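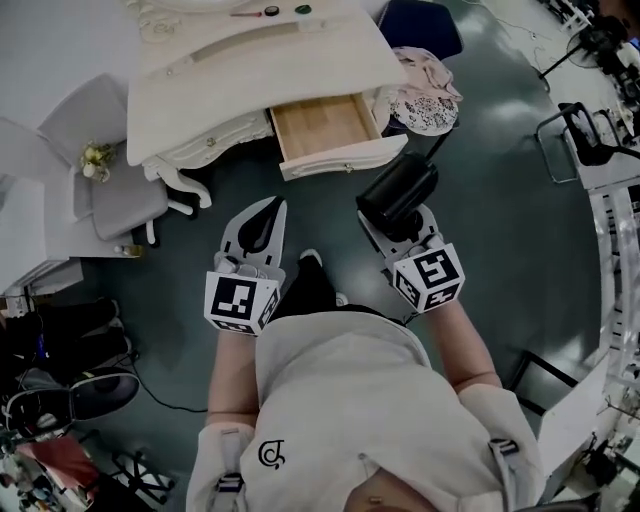 Makley Letters: a plain-text set of old shop correspondence

Hi, and thanks for stopping by! I typed up 258 letters written to and from a small hardware shop in Venley, and this folder is the result. They belonged to my aunt, Glenys Mostyn, who kept the lot in biscuit tins (the good ones, with hinges) and let me take them home one tin at a time.

What you get

One text file per letter, plus an index called letters.csv with sender, recipient, town and my own file number. The index has 3105 names in it if you include every customer in the order lists, and yes, plenty of them are the same person spelled three ways. I left the spelling alone. If Mr. Lougher wants to be Mr. Loffer in his own complaint about hinges, that's up to him.

Gaps

169 letters have a full date. The rest have a month, or a saint's day, or nothing at all, and I left the date column blank for those. Another 30 have words I couldn't read, marked with [?]. The handwriting gets really bad every September, when they did the stock take.

Using it

Everything is UTF-8 with plain line breaks. Watch out for the pound signs if you open the index in an old spreadsheet program, mine turned them all into mush and I lost an evening to it.

Use the files for whatever you like, just mention the Makley Letters somewhere. Glenys Lloyd proofread the first two tins and found far more mistakes than I'd like to admit, so please credit her too!

Last updated March 31, 2023. Tin seven is still to be typed.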